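Boslow Home & Linen List
Re: [boslow-linen] Towels that won't stay folded, and a small cupboard

From: Remo Parisi
To: boslow-linen list
Subject: Re: [boslow-linen] Towels that won't stay folded, and a small cupboard
Date: March

Hello all, and hello especially to whoever is newly arrived from the Grilmont list. You are very welcome, and please don't be put off by the length of what follows. I had a pot of tea to get through and my reply rather grew to fit it.

Jo at Balogun wrote:

> Hi everyone,
>
> I've taken over the linen at our guest house (7 rooms, so hardly
> the Ritz) and I'm losing a fight with the towels. The airing
> cupboard on the landing is shallow, the shelves are slatted, and
> whatever I put in there as a neat pile in the morning has slumped
> by teatime. The bath sheets are the worst. I fold them in half,
> then in half again, then in half again, and I end up with something
> the size and shape of a cushion that slides off the one beneath.
>
> My predecessor left a note saying "thirds, Jo, thirds!" and nothing
> else. Thirds of what? Which way?
>
> Also, is it worth buying one of those plastic folding boards? And
> does anybody fold on a proper table, or do you all just do it on
> the bed like me?
>
> Thanks in advance,
> Jo

Jo, your predecessor was quite right, if a bit short with her explanations! I'll try to be the opposite.

Thirds means the long way first. Take your bath sheet by the two corners of one short end, let it hang, and give it one good shake. Lay it down flat with the long sides running away from you. Bring the left long side over until it covers two thirds of the width, smooth it, then bring the right side over on top of that. You now have a long strip, three layers thick, with both of the long raw-looking sides tucked in where you can't see them. After that you fold the strip by its length, and how you do that depends entirely on your shelf. For a deep shelf, in half and in half again. For a shallow one like yours I'd go in half and then in thirds, which gives you a smaller, squarer parcel with a lovely fat rounded fold at the front.

Do measure the shelf before you settle on anything. I went years without doing so. Our towels were always just a shade too deep and hung over the front lip, and of course once the bottom one tips forward the whole lot follows it. I did finally get the tape measure out one wet afternoon and felt very foolish.

Now, the slumping. I think part of it is the halving (all those halves put the thick bit on one side, so every towel is a little wedge, and a pile of wedges wants to travel) and part of it is that you may be squashing them. A towel folded loosely is springy and a towel pressed firmly is flat, but one that was pushed together from the sides in a hurry is neither, and it goes up in the middle like a loaf. I do this myself whenever I'm tired. You get the thing more or less the right size, you think it'll do, and you shove the two ends in towards each other to make it look square. The top edge goes into ripples and a corner pops out somewhere. It looks all right until you put another one on it.

The cure is to open it right out again. I know that's a dreary thing to say. I spent ages trying to correct a bad fold by tugging at the corners and it never once saved me any time. Open it, shake it, start with the long sides.

On tables: yes, yes, a thousand times yes, please stop using the bed. Your back will thank you for it, and a mattress gives under your hands so you can never get a crease to sit where you want it. A plain square table with a smooth top is perfect for hand towels and the middling sort, and if the corners are rounded so much the better, as terry loops will catch on anything sharp. You don't need anything large. Bath sheets will hang off the far side, and I don't mind that at all, provided you bring the hanging part up last. Whatever you use, give the top a wipe first. White towelling finds every crumb and every smear of last night's hand cream.

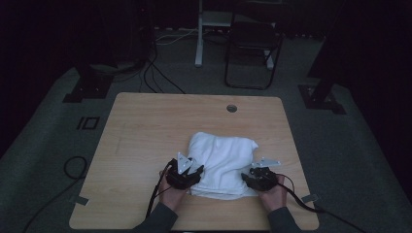 White towel on the light wood table, edges still rumpled.

You'll notice the corner poking up at the top right of that one. A corner like that is what I look for before anything goes on a shelf, and it generally tells me the layer underneath has gone crooked. On a stack you'd have a little dip on one side by the third or fourth towel.

As to the folding board, I'm in two minds. I had a Grusero one for a while and it was very good for pillowcases and tea towels. For bath towels it was hopeless, too narrow, and the hinges didn't care for the weight. A piece of stiff card cut to the width of your finished strip does the same job for nothing. Lay it down the middle of the towel, fold both sides over it, slide it out from the end. Once you've done a couple of dozen you'll find you can leave the card in the drawer.

A few odds and ends while I think of them:

Fold them bone dry. A towel that's the least bit damp at the hem will fold beautifully and then go stiff in that shape, and in a shallow cupboard it'll make its neighbours smell of pond.

Rounded fold to the front, always. Your guests and your housekeeper can then take one out without dragging the next.

Keep the stacks low. I stop at 7 hand towels, and fewer bath sheets than that. We have 268 pieces in our linen room at last count, flannels included, and the piles that behave are the short ones. If you have slatted shelves, a strip of old sheeting laid over the slats makes a surprising difference.

And please don't iron them. Somebody on this list (you know who you are, and I'm still fond of you) once confessed to ironing 80 bath mats before a wedding party. It flattens the loops, and then they dry nobody.

I'd be glad to hear how others manage the awkward in-between sizes, the ones sold as "bath towels" that are neither one thing nor the other. I've got 2 different makes mixed together at present and they won't come out to the same parcel however I go about it. I've taken to keeping them on separate shelves, which feels like giving in.

Jo, do write back and say how deep your cupboard is, and whether the door opens out or slides. If it slides, you'll want the stacks set back a touch so that nothing gets nipped. And if you're ever over Boslow way, come and have a look at our shelves and I'll find you a biscuit.

Warmest wishes to all,
Remo

Remo Parisi
Linen room, Boslow

--
You are receiving this message as a subscriber to boslow-linen.
To reply to everyone, keep the subject line as it is.
Please trim quoted messages where you can.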